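Notice, Service and the Missing Respondent: Darmawan Pillai on Serving Process Across Borders

4/13/19

Darmawan Pillai has spent most of his working life on a part of international litigation that rarely reaches the law reports: getting a claim form, a notice of arbitration or a court summons into the hands of a party in another country, and proving afterwards that it got there. He began as a trainee at Ait Ali, moved to the disputes group at Aswood, and now advises other firms on service and on the enforcement problems that follow when service has gone wrong. We spoke for most of an afternoon, chiefly on the position of respondents who take no part in the proceedings.

I began with the basic distinction between service and notice, which he says is blurred even in experienced offices.

"Service is a formal act," he said. "It is done by a particular person, in a particular way, under a particular rule. Notice is a state of knowledge. A defendant can have full notice and never have been served. A defendant can be validly served and know nothing at all. Courts deal with the first case by asking whether the defect can be cured. They deal with the second by asking whether the judgment should be set aside."

Within the Hague Service Convention of 1965, the usual route is a request to the Central Authority of the receiving state, which arranges service under its own law and returns a certificate. The Convention also allows other channels, including the post, if the receiving state has not objected. Pillai regards the objections as the first thing to check.

"People read the treaty and stop. The treaty tells you very little until you have read the declarations beside it. One state accepts postal service, its neighbour objects. One wants a translation in every case, another only for formal service. And the declarations change. I check them again on the day the request goes out, even if I checked the week before." 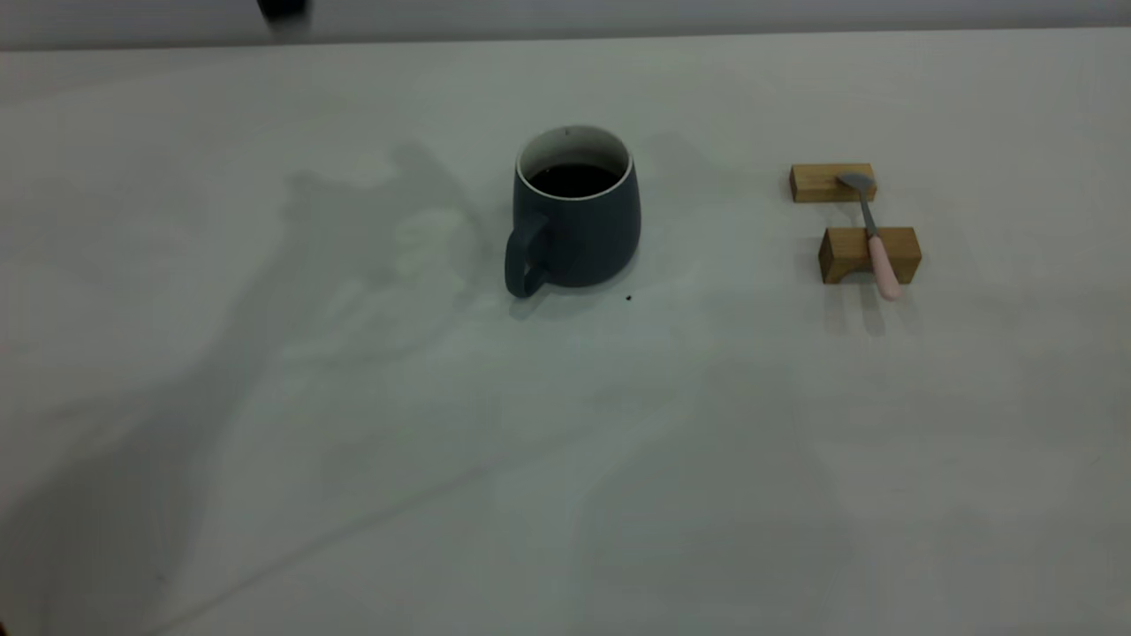
The certificate itself, he went on, is treated with more confidence than it deserves. It records that documents were delivered at an address, on a date, by a method. It does not record whether the address was the right one. In one matter he handled in June some years ago, the certificate was in perfect order and the address belonged to a company with nearly the same name as the respondent. The two were unrelated. The claimant, a supplier called Istow, had taken the address from an old invoice.

"The bundle was 200 pages and had been translated in full. The court had entered judgment in default. All of that was done on the strength of one line in a form. We consented to the judgment being set aside and started again, and by then there was a limitation argument which had not been there the first time."

I asked whether the claimant could have relied on the certificate against that argument. His answer was cautious. In most systems the certificate is evidence of what it states and may be rebutted. Some courts give it more weight than others. He would not advise a client to defend a certificate known to be wrong on its facts, whatever its formal standing.

We turned to arbitration, where the Service Convention is not generally thought to govern the notice of arbitration, and the parties' agreement and the chosen rules take its place. The test that matters in the end is usually Article V(1)(b) of the New York Convention, under which recognition of an award may be refused if the party against whom it is invoked "was not given proper notice of the appointment of the arbitrator or of the arbitration proceedings or was otherwise unable to present his case".

Pillai reads the provision as two separate requirements that are commonly run together. "Notice of the proceedings is one thing. Notice of the appointment of the arbitrator is another. I have seen files in which the request for arbitration was served with great care, by courier, with a signed receipt, and the letter about the tribunal was sent to a general email address. If the respondent later opposes enforcement, that letter is where counsel will look."

The contractual notice clause is the next difficulty. Commercial contracts often name an address and sometimes a department. Years later the office has moved. A claimant who sends only to the old address has complied with the contract, and may still face an enforcement court that is unhappy with the result. A claimant who sends only to the new one has probably achieved notice in fact and departed from the agreement.

His practice is to send to both, and to the registered office if that is a third place. "It is cheap. The courier costs very little against the cost of the hearing. And I want the covering letter to list every address used, so that the tribunal can recite the list in the award."

He attaches a good deal of importance to that recital. A tribunal faced with an absent respondent should, in his view, set out each communication, its date, its method and whatever is known about delivery. He mentioned an award in a case seated at Gravesano in which the procedural history took up more space than the merits. The enforcement court dealt with the notice objection in two paragraphs, mainly by referring back to what the tribunal had written.

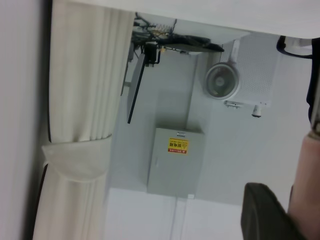 Email, he said, has altered the practice more than the rules. Many institutional rules now allow it, and some tribunals direct that it be used alone once the case is under way. The technical point is proof. A sent message shows dispatch. A delivery report shows, at best, that a server accepted it. Neither shows that a person with authority opened it – and whether that last step matters depends on the governing rule.

"If the rule says a communication is received when it is delivered to the address, you stop there. If the rule talks about the communication coming to the party's attention, you have more work to do. Lawyers who move between systems carry the wrong test with them."

He is doubtful about service by social media and messaging applications. Several common law courts have permitted it as an alternative method on suitable evidence. His concern lies with enforcement abroad, where the judge may come from a system that has no comparable power and may see the step as a way round the treaty. He would use such a method in addition to the treaty route, with an order from the court in support, and he would be slow to rely on it alone where the defendant's assets are in another state.

States as defendants came up towards the end. The position there is stricter. Under the State Immunity Act 1978 in England, service of proceedings on a foreign state is ordinarily effected by transmission through the Foreign Office to the ministry of foreign affairs of the state concerned, and time for responding starts to run two months after receipt. Pillai's advice on timetables is simple: a claimant should assume that nothing will happen quickly and should say so to the court at the first opportunity.

"Claimants apply for a default date that they can't possibly keep. Then they go back for an extension, and then another one. A realistic date at the start saves two applications."

I asked what he would change if he could amend one thing. He did not choose the Convention. He would begin with the domestic forms, which in many courts still ask for the defendant's address and do not ask where it was obtained. A further line for the source of the address, with a date, would in his view have prevented most of the set-aside applications he has worked on. He has a file note of every such application, 58 of them, and says that the address was the point in issue in the larger part.

He was less willing to be drawn on whether a single electronic system for service between states is likely. The obstacles he listed were mostly practical: who may log in, what counts as a signature, which language the interface and the documents must be in, and what happens when the receiving authority's system is down on the last day of a period. There is also the question of fees. Some authorities charge nothing and some charge for the bailiff, and a common system would have to collect and divide the money.

"Small claims are where it matters," he said. "If the claim is for 3,000 and the translation costs most of that, the right to sue abroad is not worth much. A large company will pay and wait. A sole trader will give up, and you will not find that case in any report, so the case law tells you very little about how the system performs."

He is at present revising his notes on translation requirements, with particular attention to exhibits. The Convention speaks of the document to be served and leaves open how much of an annex must be translated with it. Central Authorities take different views and seldom publish them. Where the position is unclear, he writes to the authority before the request is made and keeps the reply on the file.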